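Rerkbridge Kitchen Teleop, data card and README

Last touched January 2025

Hi! I'm Josefien Coppens and I look after this set. Most of the driving was done by me and Donal Cullinane, who also wrote the replay script and is the right person to bug if it crashes on you. I'm the right person to bug about everything else.

What this is

A collection of remote-controlled demonstrations in a simulated kitchen. One of us sits with a hand controller, moves it around, and the simulated arm follows along. We save everything the arm does plus everything the cameras saw, and then other people train policies on it (or just stare at it, which I've done more than I'd like to admit). There are 1,000 demonstrations spread over 11 tasks, and every one of them was driven by a person from start to finish. No scripted motions, no planner helping out behind the curtain.

The tasks are the boring kitchen kind, on purpose. Opening and closing cabinet doors, pulling out drawers, turning stove knobs, moving small stuff along the counter. I love the cabinet doors and Donal hates them, so if you notice the door episodes look a bit more relaxed than the knob ones, you know who drove what!

Kitchens and cameras

The layouts come out of Prokora, our little scene builder. It shuffles cabinet finishes, countertops, backsplashes and appliances, and then drops the arm in front of the counter. You get 3 camera streams per episode: left shoulder, right shoulder and hand. The shoulder views look past the arm toward the counter, so the arm does block things, sometimes a lot of things. Two stills out of the wood-and-brick kitchen, each with a cabinet door open:
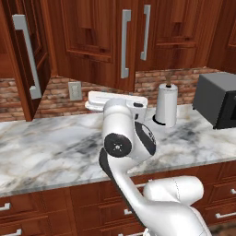
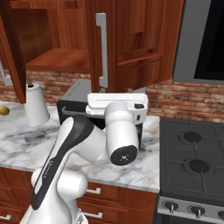
How we drove it

The controller maps hand motion to gripper motion, with a clutch button. Hold it and the arm follows you, let go and you can put your hand somewhere comfortable and start again. You'll see this in the data as short flat stretches where nothing moves. I left them in. If they bother your training, run trim_idle.py first, and start with the default threshold before you get creative.

A few habits of ours that show up in the actions:

- I come at handles slowly and from the side. Donal goes straight in and corrects at the end.
- We both back off after letting go of a door, even when the task was already done.
- Drawer pulls got smoother over time. The episodes from May are pretty jerky, we were still fiddling with the controller scaling.

What counts as a success

The simulator checks the joint angle of the door or drawer at the end of the episode, and a person looks at the video too. Both have to agree. Failed tries are in a separate folder called misses, with 100 episodes in it, and please don't skip them! They're full of slipped grips and second attempts, and I think they're the most interesting part of the whole thing.

What's in an episode folder

- actions.npz: gripper pose and open/close command at every step
- joints.npz: arm joint positions
- the video files, named by camera
- note.txt: whatever the driver typed afterward, so expect typos
- scene.json: the Prokora settings, enough to rebuild the kitchen

Getting started

Unpack the archive, install the requirements file, and run replay.py with the path to an episode folder. It should open a window and play the motion back in the simulator. If the arm shows up but sits there frozen, check that your simulator version matches the one in the requirements file. I lost a whole afternoon to that one.

Known problems

Door hinges are stiffer than they'd be in a real kitchen, so please be careful about carrying force numbers over to hardware. Wood grain repeats across some of the finishes. A handful of early notes mention a "Bodamix build", which is just what we called the old controller branch before we merged it. And some episodes have the gripper hidden behind the forearm in one shoulder view right when it grabs something, in which case the hand camera is your friend.

Using it

Free for research and teaching. If you publish something, mention Rerkbridge and send me the link, I really do read them. For commercial use, write to Mac Suibhne, who handle the licensing for us.

Fixes and extra tasks are welcome. Open an issue before recording a big batch, so we can send you the current controller settings.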